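Getting Old Shelf Boards Smooth Again

I have a soft spot for secondhand boards. Shelves, table leaves, the side of somebody's old bed, I'll take it all home (my trunk smells like sawdust year round!). Most of them just need a good sanding and a coat of oil, and I've picked up a few habits that save my arms.

First, scrape before you sand! Old varnish gums up sandpaper so fast, and a cheap card scraper lifts it off in curls. Hold it with both hands, bow it a tiny bit with your thumbs and push away from you. If you're getting dust instead of curls, the edge is dull.

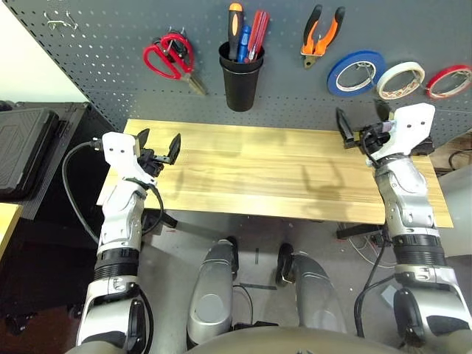 Then go with the grain, always. I start at 80 grit, move to 120 and stop at 180. I used to go all the way up to 320 and the oil just sat on top looking sad. Pencil squiggles all over the board help a lot – when the squiggles are gone, you're done with that grit.

Wipe everything down with a damp rag, let it dry and give it one more light pass by hand. The water raises all those little fuzzy fibers, and you want them gone before the oil goes on.

For the oil, 2 thin coats beat one thick one. I did a thick one in July and it stayed tacky for 13 days, ugh. Lay the oily rags out flat outside to dry, please, never balled up in the trash. They can catch fire all by themselves.

Next up is my wobbly step stool, if I can find the clamps.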